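Household and Shop-Floor Chores Project
Progress report to the Durnosik fund
12/9/19

Grant period: second half
Prepared by the Druvska workshop

This report covers the work since our last return and sets out what we plan to do with the remaining money. The question you asked us to keep in view was a simple one: which everyday chores can a two-armed machine do now, without a person stepping in, and which can it not. We have kept to small jobs from the home and the shop floor. The one that took most of our time this period was the whiteboard.

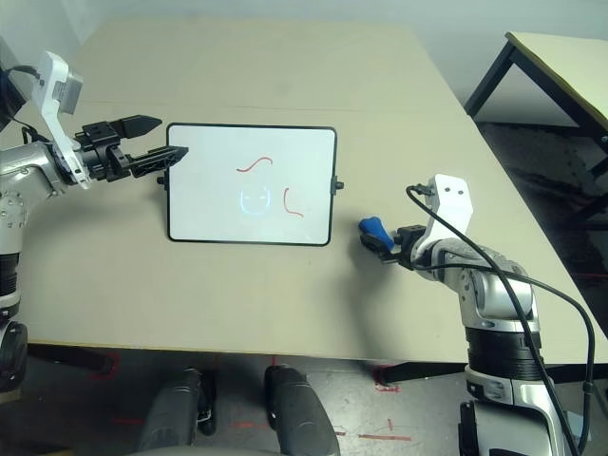 Both arms at work over the small whiteboard, with red and blue marks on it.
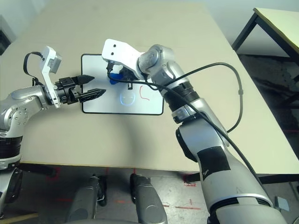 De Haan has read the draft of this section and disagrees with the choice of task. A whiteboard is flat, light and always the same size, De Haan writes, and a shop manager will want to know about shelves, spills and tills long before anyone asks for a clean board. The fund should be told plainly that a good result on the board would say very little about a greasy hob.

We accept part of that. The board was chosen for being easy to set up again after each attempt, and for needing light, even pressure over a whole surface, a skill that also comes into wiping a counter or a fridge shelf. We agree that it does not stand in for grease, and we do not claim it does.

Work done

We logged 3055 attempts across all chores in the period. They were split between wiping, folding tea towels, sorting cutlery and putting tins on a low shelf. Tins are the strongest of these. The machine can face up a row of tins of one size at a steady pace and can be left to it. Mixed sizes still cause trouble, and a dented tin will usually stop the job.

Cutlery is fair. Forks and spoons go in the right slots most of the time. Teaspoons are often put in with the dessert spoons, and knives lying flat on a smooth worktop are hard for the fingers to get under.

Tea towels are poor. A towel laid out flat can be folded in half, and sometimes in half again. A towel out of a basket can't be relied on at all. We had hoped to report better and we don't expect a large change before the grant ends.

Wiping sits in the middle. Long strokes are good. Corners get missed, and the machine has no dependable way of telling that a mark is still there after it has gone over it. A person sees the smear and goes back. We think this checking step matters more than the wiping itself — it comes up in nearly every chore on the list.

Problems

Gripper fingers wear faster than we budgeted for. Dirden supplied replacements, but the delivery came late and we lost over 7 working days to it. Spares are now kept on the shelf.

Time is the other difficulty. Most chores take the machine several times as long as they take a member of staff. For overnight work in a closed shop this may not matter. In a kitchen at teatime it does.

Spending

Within budget apart from parts, as above. We have moved money from travel to cover the difference and no further sum is requested.

Next period

Following De Haan's remarks we will add two jobs: wiping a spill from a shop counter, and clearing a shelf before cleaning it. Both will be tried on four different surfaces. Work on towels will be cut back to make room. We would also like to borrow a length of real shop shelving, as our own is lower and deeper than the usual kind, and would be glad of any contacts the fund can offer.

A short note on the counter work will be sent before the end of December, with the attempt logs attached.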